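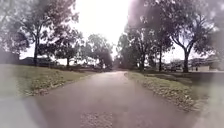 Why does my rice go gluey at the bottom of the pan?
Too much water, usually, or a lid that keeps coming off. Rinse long grain rice in a sieve until the water runs nearly clear, then use one and a half cups of water to each cup of rice. Bring it to the boil, turn the heat right down and put the lid on. Give it 10 minutes, take it off the heat and leave it alone for the same again.

Fluff it with a fork. A spoon squashes the grains.

Brown rice needs more water and 30 minutes on a low heat. Salt goes in at the start.

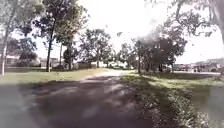
Leftover rice should be cooled quickly. Spread it on a baking tray, and once it has stopped steaming put it in a shallow tub in the fridge. Eat it the next day, fried or in soup, and heat it until it is steaming all the way through. Don't reheat it a second time.

For fried rice, cold grains are best. Break up the lumps with wet fingers before they go in the pan, and cook no more than 2 portions at once or it will steam.

Stuck pan: cover the base with cold water, add a spoonful of bicarb and leave overnight.

Jadwiga Tomaszewski, 2021-03-21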